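Prasard Tray Handling Demonstrations

README for the dataset, release 11

What this is

A set of 2860 demonstrations of simple tray and tabletop work, recorded by people steering an arm by remote control or moving it by hand. It was collected at the Janport workshop for training and testing imitation policies. The recordings are short. Most cover a single action, such as moving in over a tray, closing on an item, or letting go and backing out.

The set grew out of an older collection called Heffernan, which was recorded with a fixed overhead camera only. People kept asking for a view from the wrist, so everything in this release has one. Heffernan is not included and does not share an index with this set.

What is in the folders

demos_remote holds the demonstrations made by remote control. The operator holds a leader arm and the follower copies it.

demos_hand holds the demonstrations made by hand. The operator takes hold of the arm and guides it through the motion. There are 953 of these.

notes holds one plain text file per session, typed by the operator. Spelling has been left alone.

splits holds the train and test lists. Use these if you want your numbers to be comparable with ours. Sessions are never divided between train and test.

Each demonstration is its own folder with the wrist video, the joint positions, the gripper opening, and a small file of labels. Time stamps are counted from the start of the demonstration, in seconds.

How the demonstrations were recorded

Before each session the operator moves the arm to the rest pose and checks that the wrist view is live. The operator then reads the task line aloud, starts the recording, does the task once, and stops. There is no rehearsal on the record. If the task goes wrong the operator finishes the motion anyway and marks it as failed.

We asked operators to go at a steady pace and to come in from above where they could. They did not always do so. Some of the remote sessions have a pause just before the gripper closes, which is the operator leaning over to check the distance. We left the pauses in. If your method is sensitive to them, the labels file gives a start and end time for any stretch in which the joints do not move.
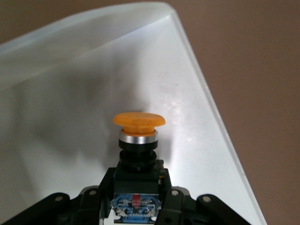

Hand-guided sessions look different from remote ones in a few ways. The path is smoother, the wrist turns less, and the operator's fingers or sleeve may come into the wrist view for a moment. The joint readings also carry a little extra load where the operator is pressing. We do not correct for this. Train on one folder first and add the other once you have a baseline.

Shadows from the arm move across pale surfaces in many recordings, and glossy trays pick up glare. Room lighting was left as it was on the day. There is no lighting label.

Labels

task: the line the operator read aloud, in everyday words
mode: remote or hand
result: done, failed, or unclear
surface: tray, table, or other
operator: a letter code, with the same letter meaning the same operator throughout
still: the list of pauses described earlier

The result label was set by the operator at the time and checked later by a second reader from the wrist video. Where the two disagreed the label is unclear. Please do not fold unclear into failed — many of them are good demonstrations in which the end of the task is hidden by the gripper.

Known problems

The gripper opening is missing for 80 demonstrations. The folders are complete otherwise, and the missing column is filled with -1.

One block of remote sessions, recorded on a Saturday, has the wrist video running slightly behind the joint positions. The delay is steady within each session and is given in the session notes. The loader does not apply it for you.

Operator letter codes in the notes are lower case and in the labels they are upper case. They match. This will be fixed when we next rebuild the index.

A few task lines were read out one way and typed another ("put it in the tray" and "put it on the tray"). We kept the typed version.

Loading

The loader script is in the top folder. Point it at the root of the download and give it a mode. It returns one demonstration at a time and does not hold the video in memory unless asked. The Merndale tools can read the same layout with no changes, but they ignore the still label.

If you write your own loader, read the frame times from the file instead of assuming an even rate. Frames were dropped now and then, mostly in long sessions.

Use and limits

The set covers one workshop and a small group of operators. A policy trained on it will pick up their habits, including the slow approach. We have not tested it on other arms, and the joint positions will not carry over to an arm with different link lengths.

The force on the gripper was not recorded. Do not use the set to learn how hard to squeeze.

You may use the data for research and teaching. Pass this file along with any copy, and keep the operator codes as they are. Please do not try to work out who the operators were.

Changes in this release

Second reader checks finished for demos_hand
Pause times added to all label files
Test list rebuilt after two sessions were found to be copies of each other
Session notes moved into their own folder

The next release is planned for December and will add the corrected letter codes. Report broken folders by giving the folder name and the mode.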